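News > Student Projects > Robotics

2 min read

May | By the Premer College press office

Premer Robotics Club Enters Lab Challenge, Keeps Expectations Low

The Premer College robotics club will take part in the Danzer Bench Challenge this Friday, with a robot arm named Javel and a task that a ten-year-old could finish before lunch: pick up a test tube, pour it into a beaker, put it back.

Javel does not always manage it. In the club's last full practice it completed 3 runs out of 17. The members think they can do better by Friday. Their faculty adviser has asked to see it first.

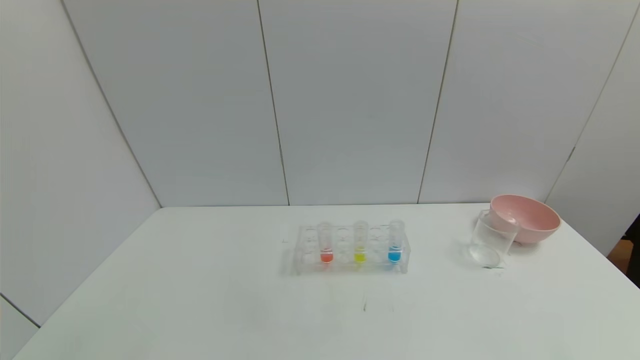
Photo: Premer College Robotics Club

Red, yellow and blue liquids stand in for samples, and the clear tubes and rack are hard going for a vision system. Teams get up to 10 minutes per run. Spills cost points.

The club spent $495 on the project, most of it on a secondhand gripper from Gruker. Whether any of this will be useful in a working lab is an open question, and the club makes no such claim in its entry form.

The challenge starts at 9 a.m. in the Danzer Building and is open to the public. Scores will be posted the same evening, whatever they are.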